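Grasping results should come with their worst bin

Most papers on bin picking report one number, the share of grasps that worked. I have written a few of those papers myself and I think the habit does harm. A single rate hides the thing a reader most wants to know: which objects in which places the method could not pick up.

Take the comparison we ran at Gristar in October. We had two grasp planners, Dromovis and Wibisono, and gave each of them 1000 attempts. Dromovis was trained on simulated depth images. Wibisono learned from its own failed grasps on the real arm. On the headline rate they came out so close that a reviewer would have called it a draw, and for a week or so that is what our draft said.

Then a colleague sorted the failures by how far the object lay from the nearest wall. Dromovis did well in the middle of the bin and badly within 5 centimetres of a side. Wibisono was a little worse in the open and a good deal better at the edges. Anyone choosing between them for a packing line would need to know that, and our draft didn't say it.

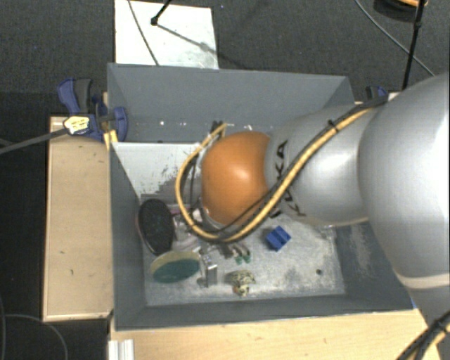 Where an object lies matters as much as what it is, and averages treat every grasp as the same task. A planner that takes the easy item first can collect a good score before it meets a hard one. The blue block lying clear of everything else is the sort of target I would expect any decent planner to manage. The black oval against the left wall is a different problem, because one finger has to go between the object and a sloping side. If both count as one attempt, the final rate depends heavily on how the bin was filled.

Some people answer that a large enough trial evens this out. It does, for that lab's way of filling bins. It tells the next lab very little. We tip our objects in from a box, while the Jindlow benchmark places them by hand with gaps between. I have seen the two quoted side by side in the same table.

My proposal is modest. Report the overall rate if you must, then report the rate near walls and the rate in the open as separate figures. Publish the 30 arrangements that gave the most trouble, with the starting positions, so that others can set them up again. None of this needs new equipment. For us it took 2 days of sorting through logs we already had.

The usual objection is page limits. I would give up the related work section first.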